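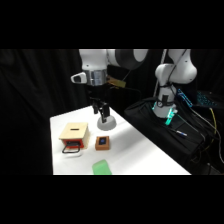

*The small-items table: slotted box with the red drawer, orange-brown block, gray dome, green piece at the front.*

# Foltomano Small Items

Posted in January by the Foltomano page maintainer

14 shares - 3 comments

Search this project

Foltomano is a set of short tabletop activities built on a handful of small objects. Each record covers one activity from start to finish: opening a drawer, lifting a dome, moving a block from one spot to another. This page covers what the objects are, how the table is laid out, what is in the download, and what is wrong with it.

If you only want the files, skip to "Getting the files".

## What is in the set

- 80 activities, numbered 1 to 80
- 20 layouts of the table
- 19 written task phrases
- one plain text note per activity
- one object list for the whole set

Every layout is used for four activities. Task phrases are used unevenly. "Open the drawer" is the most common by a wide margin, and a few of the phrases turn up only once.

## The objects

The names below are the ones used in the notes. Please keep to them if you send in corrections. We had a long stretch where the same thing was called three different names and it took weeks to clean up.

**drawer box** - Small wooden box with a light beige plywood top and a narrow black slot across the top. The drawer front is red and has a black wire loop for a handle. The sides are left as natural light wood. When a note says "front" with no other word, it means the red side.

**block** - Small orange-brown wooden block with a dark blue square set into the top face. It looks like a button, and some early notes call it "button". Those notes were changed to "block" in the second release. No activity in this set asks for it to be pressed.

**dome** - Pale gray, smooth, with a rounded top. In the notes it is always "dome", never "bowl" or "cup", even when it gets used like one. "Dome down" means the rounded side faces up and the open side is on the table. Yes, this is confusing. It was already in too many notes to change.

**green piece** - Bright green and rectangular. It usually starts near the front edge of the table.

There are other small objects in the later layouts. They are in the object list with their own short entries.

## The table

The tabletop is white. A black curtain hangs behind it. The view from the fixed camera has black bands across the top and bottom, and things set very close to the front edge can be partly hidden by the lower one. The green piece is the usual victim. If your work depends on seeing all of an object, check the `edge` field in the note before using that activity. It says `yes` when anything on the layout runs into the band.

Directions in the notes are given as the camera sees them. Left is the left of the picture. "Front" for the table means the edge nearest the camera, and "back" means toward the curtain.

Layouts were drawn on paper first and then set out by hand. The paper plan gives a rough spot for each object and does not fix the angle. The drawer box in particular is often turned so that you get both the top and the front, and how far it is turned differs even between two activities on the same layout. Do not treat the layout number as an exact position.

## Activities

The task phrases fall into a few groups.

**Drawer.** Open the drawer, close the drawer, put something in the drawer, take something out of it. For "open", the activity starts with the drawer shut. It counts as done when the drawer is open far enough that something the size of the block would go in. For "close", the drawer front should sit flush with the box or near to it. Small gaps were accepted.

**Dome.** Lift the dome, move the dome, put the dome over something. In "put the dome over", the object underneath must be fully covered at the end. A few activities in this group end with the dome resting on top of the object at a tilt. They are marked `partial`.

**Move.** Move one object to the left, right, front or back of another. The distance is not fixed. If the phrase says "next to", the two objects should be close without touching, but touching was allowed in the first release and we did not go back and redo those.

**Tidy.** Put the loose objects together on one side of the table. There are only a few of these and they are the longest activities in the set. The order in which the objects are moved was left open, so it changes from one to the next.

## Notes format

Each activity has a text note with the same name as the activity folder. The fields are:

- `phrase` - the written task, lower case, no period at the end
- `layout` - a number from 1 to 20
- `objects` - names from the object list, separated by commas
- `result` - `done`, `partial` or `not done`
- `edge` - `yes` or `no`, see above
- `remark` - free text, often empty

A sample note:

 phrase: open the drawer
 layout: 3
 objects: drawer box, block, dome, green piece
 result: done
 edge: yes
 remark: box slid a little when the handle was pulled

The `objects` field lists everything on the table, whether or not the phrase mentions it. The order has no meaning.

The `remark` field was written quickly and by more than one hand, so spelling varies. It is still worth reading. Most of what we know about the box sliding around comes from there.

## Getting the files

The set is packed in one archive on the Nyamweya file server. Unpack it anywhere and keep the folder names as they are, as the object list points to folders by name.

 foltomano/
 objects.txt
 layouts/
 activities/
 CHANGES.txt

`layouts/` holds scans of the paper plans. The pencil is faint on some of them.

The older archive, from before the naming cleanup, went under the name Grellden. If you have a folder called `grellden_small`, it has the same activities with the old notes. There is no need to download the rest again - copy the new notes over the old ones and replace `objects.txt`.

## Known problems

- The drawer box is light and tends to slide when the drawer is pulled. On some activities it ends up well away from where it started. These are still marked `done` if the drawer opened.
- The dome is pale and so is the table. With flat lighting its lower edge is hard to pick out, and the faint shadow is sometimes the best clue to where it meets the surface.
- The slot in the top of the box is never used. There is nothing in the object list meant to go through it.
- Two of the layout scans are upside down. They are named in `CHANGES.txt`.
- "Next to" is not applied the same way in the first and second releases, as described above.

## Use

Free to use for teaching and research. If you share a changed copy, say what you changed and give it a different name. Please do not call it Grellden, because one person already did and we got mail about it for a month.

Hunard has a separate set with larger kitchen items and a similar notes format. The two can be read by the same script if you rename their `task` field to `phrase`. Their object names are not matched to ours.

Corrections go through the comments on this page. Give the activity number, the field, and what it should say.

3 comments - Log in to comment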